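Share 5
Comments 2

Frequently asked questions for home collectors – the Bruddale project

Last updated: June 20, 2023

We receive many of the same questions by e-mail from the people who record for us, so I put the answers together on one page. If you have signed the agreement with Poltia and you wait for your gripper, please read it before the first session. English is not my first language, so if a sentence is not clear, write to me and I will correct it.
Bheki Rampersad, collection coordinator

What is Bruddale?

It is a collection of household tasks done by people in their own homes with a hand-held gripper. You hold the tool, you do the task with it, and the camera on the tool records what the fingers do. Later we use these recordings to train a policy for a robot arm. Folding cloths is the first group of tasks. Moving small things on a table is the second, and it will open in August.

Do I need to know something about robots?

No. It is more useful if you are patient. Most of our collectors in Venter have never worked with a robot before, and their examples are used in the same way as those made by our own staff.

How many examples do I have to record?

One package is 200 accepted examples. You can stop after one package or ask for another one. The best collector until now has sent us 294, but we do not give a prize for the number, and we prefer that you go slowly.

What counts as one example?

One example is one attempt at one task, from the moment you press the start button until you press it again. For folding, you begin with the cloth open on the table and you end when it is folded and both fingers have let go of it. If you record three folds without pressing the button, we have to cut the file by hand, and this takes us a long time. Please press the button every time.

Which hand should I use?

The hand you normally use. For tasks with two grippers, the labels L and R in the task list tell you which tool to hold in which hand. Please do not exchange them in the middle of a package.

I made a mistake in the middle of a fold. Should I delete it?

Please do not delete it. If the cloth slipped and you picked it up again and finished, this is a good example and we want to have it. A robot will also drop the cloth, and it must learn how to continue. Mark it in the Detavance app as "recovered". If you gave up and did not finish, mark it as "stopped". Only the recordings where you pressed the button by accident can be thrown away.

How fast should I move?

A little slower than with your bare hands. When the gripper moves very quickly the picture becomes blurred, and our software can lose the position of the tool in the room. You will see a yellow warning in the app when this happens. One warning is not a problem. After several warnings in the same example, please repeat it.

The fingers cannot pick up the edge of a thin cloth. What can I do?

Open the fingers wide, put both tips lightly on the table, with the edge between them, and then close slowly. Pushing down hard does not help and it wears out the pads. If the cloth is very flat, take it first at a place where there is a small wrinkle – this is allowed.

Can I use my own cloths?

Yes, and we hope that you will. Small blankets, kitchen towels, baby cloths and pillowcases are all good. Patterned ones are welcome. Please change the cloth after 5 examples, and begin from a different position each time. When the cloth always lies in the same place, the system learns the place and not the fold.

Can I record in the evening?

Yes. Switch on the ceiling light and keep it on during the whole session. It does not matter if the window is dark. What causes difficulty is a lamp that is moved or switched off between the start and the end of one example.

Can other people be in the room?

It is better if they stay out of the view of the camera. If a face is recorded, mark the example as "person" and we will remove it before anyone prepares the data for training. Please also put away letters with your address, bank cards and family photographs. Papers with text that can be read should be turned over.

What if I want my recordings removed?

Write to us with your collector number. We can remove everything you have sent until the training set is closed, and you do not have to explain why.

Do I have to clear the table and tidy the room?

No. A home looks like a home, and a robot which has seen only empty tables will have trouble later. You only need enough free space in the middle to move the cloth and the gripper without hitting something. Glasses, hot drinks and knives must be taken away. Other things can stay where they are. On the table in the picture, the remote control, the smartwatch and the tissues are left behind the folded cloth, and the cushions and toys are also left as they were. A tablecloth or a table top with a pattern is fine too, even one full of stars.

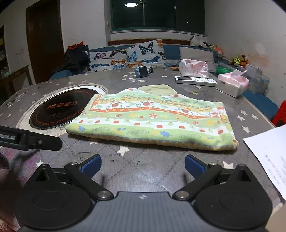 Still have a question?

Use the message button in the Detavance app, or reply to your welcome e-mail. I read the messages myself and I normally answer within 2 working days. If the gripper is damaged, please do not open it – stop recording and write to me first.

We use cookies to remember your language and to count visits to this page. Accept | Settings

© 2023 Poltia. All rights reserved. | Contact | Privacy | Back to top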